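The Long Life of Small Things
In a river town with a stubborn streak, throwing something out is still the last resort

March 31, 2018

My grandmother kept a coffee can of buttons on the shelf above her washing machine, and I don't believe she ever bought a button in the years I knew her. When a shirt wore out she cut the buttons off before the shirt went into the rag bag, and into the can they went, to wait for their second career. As a child I thought of that can as treasure. As a young woman with my own apartment I thought of it as clutter, and I'm sorry to say I told her so. It sits on my desk now while I write this, and last week I went into it for a brown one with four holes and found it, more or less, on the first handful.

I thought of her often this winter in Trarkmont, where I had gone to write a different story altogether, something cheerful and short about the river walk. It rained. I ducked into a hardware store called Owino's to wait it out, and I was there most of the afternoon.

If you grew up near a store like that, you already have the smell in your nose: cut keys, rubber, fertilizer, a little popcorn from the machine by the door. What I hadn't seen in a long time was the back wall. It has 134 wooden drawers, with a penciled card on the front of each one, and what's inside them is mostly things you can't buy new. There are glass knobs for percolators. There are lamp finials, window sash locks, skate keys (skate keys!), the little rubber feet that come off the bottoms of toasters. People bring these things in when they clean out a house, and the store sells them on for pocket change to whoever needs one next. The drawer fronts have been rubbed pale around the pulls by all those hands.

A woman came in while I was standing there and set a broken casserole lid on the counter. The knob had gone. The clerk looked at it, walked to the wall, opened one drawer, closed it, opened the one beside it, and came back with a black knob and a screw. The whole business took less time than it has taken me to tell it. She paid and left, and I stood there with my wet umbrella feeling that I had seen something rather wonderful.

Trarkmont has had a reputation for this sort of thing for a good long while. The town sits on a bend of the Ulik, and for most of its history the road out flooded every spring and stayed flooded until it was good and ready. You made do with what you had on your side of the water. The new bridge took care of the flooding, but the habit had set by then, and it has been handed down along with the pie plates. There's still a shoe repair shop on the main street. There's a man's suit in the window of the tailor's with a sign offering to turn your collars, and I had to go home and look up what that meant. (They take the collar off a worn shirt, flip it so the good side faces out, and sew it back on. My grandmother would have been ashamed of me for not knowing.)

I went back in better weather and stayed four days, and I asked everybody I met what they had mended lately. I recommend this question. It works far better than asking what people do for a living. I heard about a porch swing, a zipper, a accordion strap, a set of false teeth, and a marriage, the last one told to me over a very good slice of lemon cake at the bakery and not for publication.

I also asked to see where people kept their bits and pieces, and it was here that the town really opened up. Everyone has a system, and everyone thinks the neighbor's system is foolish. Baby food jars with their lids screwed to the underside of a shelf are popular with the older crowd. Muffin tins have a strong following. One household keeps its hardware in a library card catalog bought when the school closed its old building, filed alphabetically, so that hinges live beside hooks. Another keeps all of it in a single bathtub in the barn, and the family swears they can find what they want by feel.

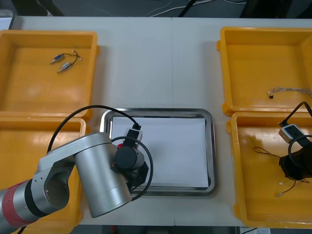
Yellow bins around a steel tray on a white table. Two small motors share a bin at upper left.

My own taste, I've decided, runs to the open container. I've tried the little cabinets with the clear drawers, and I label them all in a burst of good intentions, and then I never look in them again. A thing with a lid on it is a thing I've forgotten. But put a few shallow trays out where I can see them and I'll go on tidying for an hour, moving a spring from one to the next, happy as can be. I mentioned this to the clerk at Owino's, who looked at the back wall and then at me with great kindness and said it takes all sorts.

There is an argument to be had about all this saving, and Trarkmont has it regularly. The younger people, some of them, would like their garages back. One couple told me they had cleared a parent's basement last November and filled 14 cartons with nothing but electrical cord. A few of the cords were still in their wrappers. Others had been cut from lamps and irons and wound up tidily, each with a twist of string, by someone who clearly expected to be glad of them one day. The couple gave most of it away. They kept one carton, though neither could tell me exactly what for, and it has moved with them to the new place.

I understand that carton. There is thrift in it, of course, and thrift is what most of us would claim if we were asked. But I think there's a kind of hopefulness in it too. To save a length of good cord is to believe you'll be around to use it, and that the lamp will be worth the trouble. My grandmother was widowed young and had every reason to take a short view of things, and she went right on cutting buttons off shirts.

On my last afternoon I stopped by the Stakano building, the old glove factory down by the water, where the town holds its swap on the first floor twice a year. You pay a dollar to get in and then nothing in the room costs anything. The lady at the door said they had let in 100 people before lunch. I had brought a bag of things from my own kitchen drawer: picture wire, a drawer pull shaped like a leaf, two keys that fit nothing I own. I left them on a table and walked the aisles, and when I came around again the leaf was gone.

I took home a percolator knob. I don't have a percolator, but I've been keeping an eye out for one at yard sales, and my sister thinks there may be one in her attic, under the Christmas things.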